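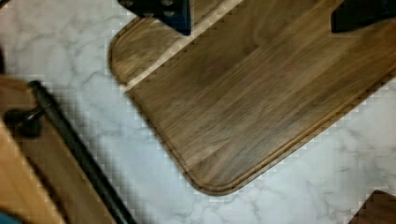

Boards and Benchtops: Your Questions

We love getting questions about timber boards, and the same ones come up at nearly every Zillton open day. This page gathers the answers in one spot. Updated Sunday, August 11, 2024.

Do I need a juice groove?

If you roast, carve or eat a lot of watermelon, yes! A groove set a little way in from the edge catches the runoff before it gets to your benchtop. Even a shallow one does a surprising amount of work. For bread and herbs you can do without, and plenty of people flip a grooved board over and use the plain side for that.

Is walnut too soft for chopping?

Not for home cooking. It sits in a lovely middle spot, firm enough to last and gentle on a knife edge. You'll get fine knife marks over time and on dark timber they blend in beautifully. If you use a cleaver a lot, have a look at end grain instead.

Why doesn't my board look like the one my sister bought?

Because it came out of a different part of a different tree, and we reckon that's the best bit. Walnut can run from deep chocolate to honey in the one board, with dark streaks and tan patches following the grain. The colour also shifts with age. Walnut gets lighter and warmer near a sunny window, so turn the board now and then or you'll end up with a tan line where the fruit bowl lives.

Can I put it straight down on marble?

You can, with a bit of care. Timber won't usually scratch marble, but grit caught underneath will. Wipe both surfaces first, and lift the board when you want to move it. Marble also hates acid, so if lemon or tomato juice runs over the side, mop it up straight away. Don't leave a wet board lying flat on stone overnight either. Stand it on its edge to dry.

It slides around when I chop. Help!

Damp tea towel, folded once, underneath. Danilo Bañez, who runs our Saturday knife class, swears by a square of rubbery shelf liner, and it does grip better on polished stone. Take either one away when you're finished so moisture doesn't get trapped.

How do I wash it?

Hot water, a drop of dish soap, a soft brush along the grain, then rinse and towel dry. Do both faces, even if you only used one — wetting a single side is how boards cup. No dishwasher, ever. No soaking in the sink.

What oil should I use, and how often?

Food-grade mineral oil is the easy choice. Vilto, our own oil and beeswax blend, comes in a 200 mL tin and leaves a softer sheen. Put it on generously, wait 30 minutes, then buff off what's left with an old T-shirt. Oil monthly for the first 6 months and after that whenever the timber looks thirsty. Do get into the groove and around the corners with a fingertip, as those spots dry out first.

Mine feels fuzzy after washing. Is it ruined?

Not at all! Water raises the grain. Let the board dry for a full day, give it a light sand with 220 grit, wipe off the dust and oil it again. It'll feel gorgeous.

How do I get rid of onion smell?

Coarse salt and half a lemon, rubbed in circles, left a few minutes and rinsed. Do this one in the sink, well away from the marble.

Can you fix a split or a warp?

Small splits, often. Thiện Đoàn looks after repairs at the Giáp workshop and will tell you quickly whether it's worth doing. For a mild warp, try laying the board hump side up on a flat surface for a few days before you bring it in. Repairs close for two weeks in November.

Do you still make the Pridero?

Yes, in walnut and maple. The walnut ones go fast, so ring first.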